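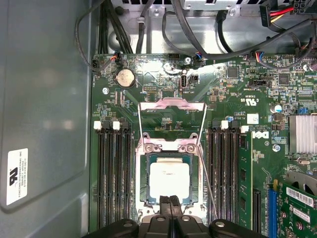 Sunday, December 22, 2019

Started on the tower after breakfast. Side panel off, case down flat, load plate up, lever up. Read the board notes again before touching anything. Comfort Addo wants the machine for the Rimkutė accounts and has asked twice whether it will be ready. I said it would be ready when the memory test finished clean.

Old paste first. Isopropyl on a lint-free cloth, two passes, then left the processor alone while I dealt with the mail. The edges of the heat spreader never come up perfect and I have stopped chasing them. Contact area is what matters. Checked the socket surround for stray paste with the lamp held low. None found.

Memory next. Siham's note from November says the machine froze under load and she suspected a module. Her note does not say which slot it was in. I have written to ask. Until she answers, the plan is one module at a time, same slot, full pass each, results in the log.
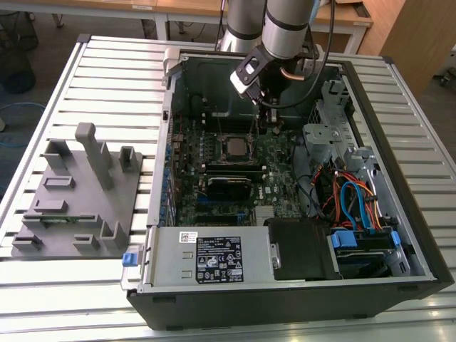

Power is the other suspect. Siham logged one shutdown that left no error at all, and a failing supply would account for it as well as bad memory would. I have a 700 W unit on the shelf from the Farkiter job, tested and labeled, and can swap it in for an evening if the memory passes. I copied the ratings off the black label on top of the old supply so the two can be compared line by line. The cables near the drive cage need retying whichever unit stays. Blue clips on the hard drive can stay as they are; the drive is not under suspicion.

Paste is the Drerkari tube, opened last month, still fine. Small dot in the center, no spreading.

Fongchan called at lunch about the invoice for Rudgate. Told him 16 days is not late.

To do: coin cell voltage, write down the BIOS version, compressed air for the slots. Return Glenys's torque driver. Need a new bag of cable ties, the short ones.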